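# Jultley hand-held gripper

The Jultley is a two-finger gripper you carry in one hand. A person does the task with it, the camera above the fingers records the task, and the recording becomes an example for a policy to learn from. There's no arm to book and no cell to fence off, so examples can be gathered wherever the work already happens – a kitchen, a packing bench, a stock room.

## What's in the kit

- Jultley hand unit with camera mount
- One pair of fingers, fitted
- Two spare pairs of pads
- Trigger cable, 3 m
- Tanell recorder with belt clip
- Zacharias export software (Linux and Windows)

The camera is sold separately. The mount takes the Illo wide-angle module, and we'll check fit on other modules if you send us a drawing.

## Fingers and pads

Each finger is a black body with a rubbery pad on the inward-facing side. The fingers move together when you squeeze the trigger and return to open when you let go. Match them to the fingers on your robot. A policy trained on one finger shape tends to do worse on another, and the difference shows up first on small parts. 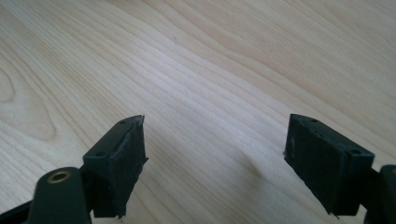

**Can two people record for the same task?**

We recommend it. Different people reach and grip in slightly different ways, and a policy trained on a mix handles small changes in starting position better. Give each person their own operator name in the recorder so you can sort the episodes later.

Pads are a wear part. Replace them as a pair and write the change in the session notes, so anyone looking at a drop in quality can find it.

## Recording a session

1. Clip on the recorder and plug in the trigger cable.
2. Open and close the fingers fully three times to set the range.
3. Press the side button, do the task once, press again.
4. Reset the objects and repeat.

Keep episodes short. Our own pick-and-place sets run 22 seconds or less per episode. Failed grasps can be marked with a long press, and Zacharias will put them in a separate folder – don't delete them on the recorder.

The battery lasts 5 hours. The recorder stops cleanly when it runs low, and the episode in progress is saved.

## Ordering

Replacement pads come in packs of 44, for labs running several units. Single pairs are available on request. Orders placed before noon on Tuesday ship the same week.

For finger drawings, mount questions or a loan unit, write to Marlina Entili at the sales desk. Loan units go out with the recorder set up and a blank card. The next firmware, due in September, adds a setting for left-handed use.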